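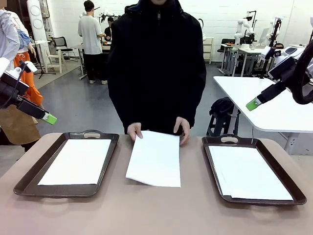
10 October 2020

I have been meaning to write about letters for weeks, and as usual I've put it off by doing everything else first. The shed has been tidied. The jam has been labelled. I have even rung the bank. So now there is no excuse left and the kettle has just boiled, and I shall begin.

It started with my aunt's house in Okstead, which we finally cleared in the summer when we were allowed to travel again. She had lived there for most of her life and she kept everything, though very neatly, so it never looked like a house where everything was kept. You'd open a drawer expecting tea towels and find tea towels, beautifully ironed, and then underneath them a layer of envelopes going back to before I was born. My cousin Effie Ogilvie did the upstairs and I did the kitchen and the back room, and we shouted things to each other up and down the stairs all day long. We got very little done.

The letters were mostly from one person, a Swedish lady called Maj-Britt Westerberg. I'd heard the name, in the way you hear names as a child, floating about over your head at Christmas. I knew she sent a calendar every year with birds on it. What I didn't know was that the two of them had met exactly once, on a ferry, when they were both in their twenties and both being seasick, and had then written to each other until my aunt's eyes got too bad for it. Over fifty years of letters from one rough crossing!

I brought them home in two shopping bags and I've been reading them in the evenings, a few at a time. They are not exciting letters. I want to be clear about that in case anyone is hoping for a scandal. Maj-Britt writes about the price of fish, her knees, a neighbour who plays the accordion badly, and a very long dispute over a hedge. The hedge goes on for years. I got quite cross on her behalf, and then somewhere in the eighties the neighbour with the hedge moves away and she writes that she misses having him to be annoyed with, and I had to put the letter down and go and stand in the garden for a bit.

We only have her side of it, of course. My aunt's letters went the other way over the sea and I have no idea if they still exist. But you can work out a good deal from the answers. "I am sorry about the cake," says one. "You must not let Dougal say that to you," says another, which caused great interest, as Dougal Imrie was the minister, and a mild man by all accounts. Effie thinks it was about the flower rota. I think it was about my aunt's singing.

Anyway, the upshot is that I've started writing letters again myself. Proper ones. I was a great letter writer at school and then I stopped, I couldn't tell you when, and when I sat down in August with a pad in front of me I found my hand had forgotten how. It ached after one page. My writing, which used to be rather nice, looked as if it had been done on the back of a horse. It's better now, though I still go downhill towards the right-hand side, and I've given in and put a lined sheet under the top one the way we were taught to.

My first was to Finlay Matheson, who I worked with for years and who moved up north when he retired. I wrote him four sides about nothing at all – the tomatoes, mainly, and what had become of the bakery – and then I waited. I'd forgotten about the waiting. I went to the door every morning like a dog. It was nearly three weeks before his reply came and it was one side, in capitals, and most of it was about his boat, and I've read it more times than I would like to admit.

Then there's Lizeth Ríos, who lodged with us for a year when she was studying and is now back home with two little boys. Her letters come with drawings in them. The last had a green dog, or it may be a bus, and it's up on the fridge next to the bin calendar. I'm sending the boys a page each next time, with their own names on the envelope, as I remember what that felt like.

I won't pretend it's a cheap hobby once you start looking at paper. I've bought a box of cream sheets that I'm too scared to use, and stamps cost what they cost. But I do look forward to it. After tea I clear the table and get the pad out, and an hour goes by, and for all that time I've been thinking about one person and what they might like to hear.

Effie and I have talked about trying to find Maj-Britt's family. She'd be well into her nineties if she's still with us. There's an address on the back of every envelope, always the same one, so last night I wrote to it. I kept it short and said who I was and that the letters were safe and had been looked after. I also asked about the hedge. It goes in the post this afternoon, if the rain holds off, along with the one for Finlay, and I must remember to buy more stamps while I'm down there.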